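The Tallgate Readings

The gauge house at Tallgate stood 8 feet above the reservoir and held one instrument, an Akyol float recorder with a brass drum. The drum turned once a week. A pen drew the water level on it in violet ink. Every Monday the inspector drove up from Atness, changed the paper, wound the clock, and wrote the level in the ledger.

On January 31, 2011, the level was 727. The inspector wrote it down, then looked at the line above. The previous Monday was also 727. So was the one before that.

A level can hold for three weeks in winter. Inflow drops when the creek freezes, and the outlet valve had been set low since October. The inspector checked the float cable for ice and found none. The float moved freely when lifted and came back to the same mark when released. The clock was running two minutes slow, within tolerance.

The staff gauge outside, a painted board bolted to the dam face, read 725.

The procedure for a disagreement between instruments was in the manual, section 2. Take both readings again. Take them in the opposite order. If they still differ, trust the staff gauge, adjust the recorder, and note the correction in red.

The inspector took both readings again. The recorder said 727. The board said 725. There was no red pen in the gauge house, so the correction would have to be made at the office, where the old charts were kept. 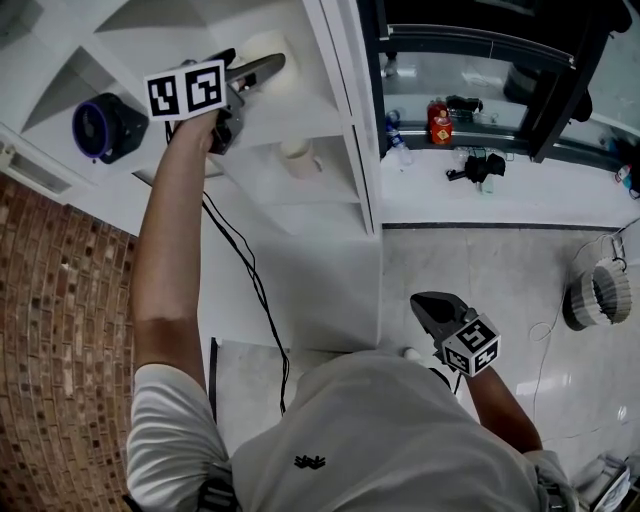
Bamby

The office copy of the ledger went back to the year the valley was flooded. The town of Bamby had been at the bottom of it. Roughly 2000 people had been moved to Atness, along with the bank, the school bell, and most of the cemetery.

The inspector pulled the first chart. It began at 691 and climbed for eleven months, and then for three weeks it ran level. In the margin, in a small upright hand, someone had written: Recorder 727, board 725. Have adjusted. A week later the same hand had written: Recorder 727 again. Have not adjusted.

After that the two instruments agreed, and the margins were blank.

The inspector read the entry twice and measured the violet line with a steel rule. It was straight to within the width of the pen. Then the inspector found the red pen, uncapped it, and tested it on a scrap of paper. It worked.

The ledger for that Monday shows a level of 727, in blue. The column for corrections has a short red mark in it, such as a pen makes when it is set down and lifted again.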